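Re: [teleop-list] Hand guiding vs. remote control for bin picking, first numbers
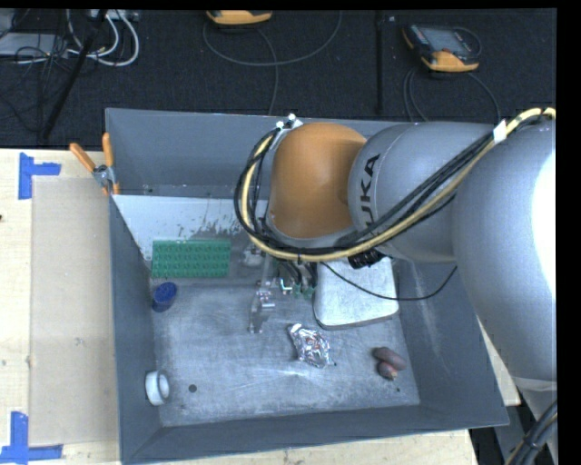
Sugden, October 14, 2024

Liya Nigatu wrote:

> Hi all,
>
> I promised in June that I would post something once the bin
> picking work had settled down. We have now taught the same job
> both ways: first by taking hold of the arm and walking it through
> the pick, then from the remote station with the hand controller.
> Same bin, same objects, same arm.
>
> Short version: remote control wins. After 20 demonstrations of
> each kind, the policy trained on the remote ones cleared the bin
> in 15 of 20 tries. The one trained on hand guiding managed 10.
> People also found the remote station less tiring. I think we can
> stop arguing about this and write the remote procedure into the
> Preven manual.
>
> The foil packet is still the hardest item. Everything else is
> more or less fine.
>
> Comments welcome before I send it on to Pladard.
>
> Liya

Liya, thanks for writing this up, and for doing both halves yourselves instead of quoting somebody's slides. You asked for comments before it goes to Pladard. I have several, and I'd hold the manual change until at least the first two are dealt with.

First, the order. You say hand guiding came first and remote control second. Was it the same people? If so, by the time anyone sat down at the remote station they had already spent a whole round learning how this gripper gets into this bin. They knew which approach gets you jammed against a sloping wall. That knowledge carries over, and all of it lands in the remote column. We made this same mistake at Jukine and had to throw out a comparison we were very fond of. The fix is boring: half the people start with one method, half with the other.

Second, 20 tries each. The gap between 15 and 10 looks big when you say it out loud, but it is five bins. I would want to know how the objects were put in each time. If one person filled the bin for both rounds and got a little kinder toward the end of a long day, there are your five. Did you draw up the layouts ahead of time and repeat them for both policies? Your note says same objects. It doesn't say same positions, and positions are most of the problem in a bin like this one. A potato-shaped thing out in the open at the front is a different job from a big block tucked partly under the arm with a foil packet next to it.

Third, and this is where I get grumpy, what does "cleared the bin" mean? Every last object out? Did the white roll count if it came out on the second grab? Did anyone reach in and nudge something? I have read a lot of success rates where a nudge was not considered worth mentioning. Please put the rule in the report, in one sentence, above the numbers.

On hand guiding itself, I think the method may have been given a bad seat. Look at how the cables run down the outside of the arm and loop up by the wrist, with another one drooping across the bin. Where do you put your hands? If your people were working around that bundle, they were being careful about the hoses as well as the pick, and their demonstrations will have that caution in them. I'd like to know where they held the arm and which side of the bin they stood on. It is a big arm to be pushing around, too, and the fine part of the motion all happens down at the fingers, well away from any place you'd want to grip.

None of that makes remote control the wrong choice for you. It might well be the right one. But then the honest claim is that remote control did better on this cell with the hoses where they are, and the manual will be read by people whose cells are set up some other way.

Then there is the matter of what the camera saw. In hand guiding there is a person leaning over the bin. If you recorded images during the demonstrations, some of your hand-guided footage has arms and sleeves in it that are never there at run time. The usual way around this is to record the motion by hand, step back, and play it over with the camera on. Did you? Your note doesn't say. If you didn't, then I'm not sure what you compared. It may be clean pictures against messy ones, with the teaching method along for the ride.

"Less tiring" I believe without any numbers. I have done both.

Last one, the foil packet. I would report it separately, object by object if you kept the logs. A shiny crumpled thing looks different every time it moves, and I doubt either way of teaching does much about that. If the packet accounts for most of the failures in both groups, the two methods could be closer than your totals suggest. Or further apart on everything else! Either way Pladard should see it.

What I would run, if you have the days for it: 6 layouts, drawn on paper and numbered, each one set up the same for both policies. Swap the order of teaching between people. Write down every touch by a human hand. It isn't a big study and it still won't settle the argument for the rest of us, but I'd trust it a good deal more than what is in the note now.

I can send you the tally sheet we use here. It's one page — ugly, but it has a column for nudges.

Also, could whoever tidies the archive please fix the subject line from the June thread? Half the replies are filed under "gripper fittings" and I spent far too long looking for Liya's first message.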